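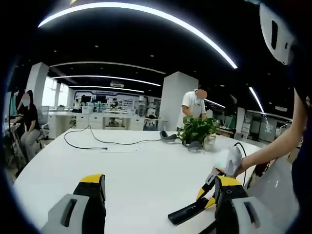

By Lindsay Lowther | November 14, 2018 | 2 comments | 0 shares

Home Texts Readings Download Contact

Te Moana Psalm Readings — README

This folder contains 548 short readings on the Psalms, written for evening prayer in small parishes. The first ones were typed from handwritten notes, and the spelling was corrected only where the meaning was not clear.

What is inside

readings.txt has one reading on each line. The fields are separated by a tab: psalm number, verse, title, text. The psalm numbers follow the Hebrew count. If your Bible uses the Greek count, please look in numbers.txt before you print anything.
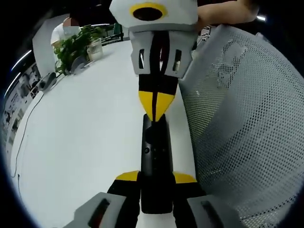 The titles are mine, and you may change them. The text of the readings should stay as it is, except for small errors — please write to me when you find one. In 144 readings the verse field is empty, which means the reading speaks about the whole psalm.

The folder songs has refrains from the Hindari hymn sheets. They have words only, without music. Two of them are still without an author's name.

Known problems

Psalm 119 is split in too many parts and the order is not good. I want to repair this in March. Some lines are longer than 200 words, and the Conura reader breaks them in a strange place.

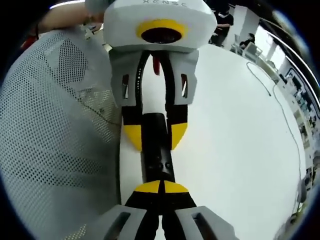 Wistora opens the same lines correctly, but it loses the italic letters in the titles.

Use

You may copy the readings for prayer, for teaching and for parish bulletins. Please do not sell them. If you translate them, keep the psalm number and the verse in each line, so the files can be compared later.

Previous Next Back to top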